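Plulberg HG-8 Handheld Gripper -- Replacement Pad Kit and Service Notice

Notice dated 8/15/22. Applies to all HG-8 units shipped by Drudov with the original pads.

Fault: the jaw does not open fully after the trigger is released. The part stays in the pads and drops late. With small cylindrical cells this is a safety matter -- a dropped cell can roll into a metal fixture and short.

Cause: wear at the inner pad edge. Chips let the pad face catch on the part. First logged at 1,292 cycles on a unit at the Sandwood bench.

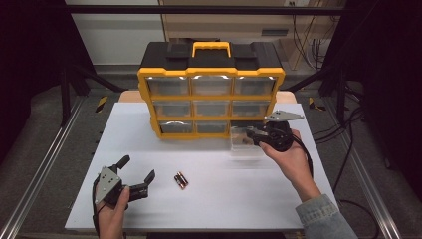
Handheld grippers at a white table, with batteries and a drawer organizer

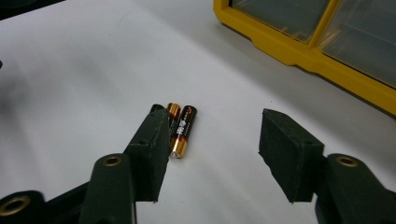
Inspect both pads every 200 cycles. Replace them as a pair if either inner edge is chipped. Do not file or glue a damaged pad. Unplug the gripper cable and wait 30 seconds before removing the screws.

Kit contents: two pads, four screws, one hex key. Linkage rings are not included -- order these from Potgieter.

Stop using the gripper if the fault returns with new pads fitted. Return the unit with its cable attached.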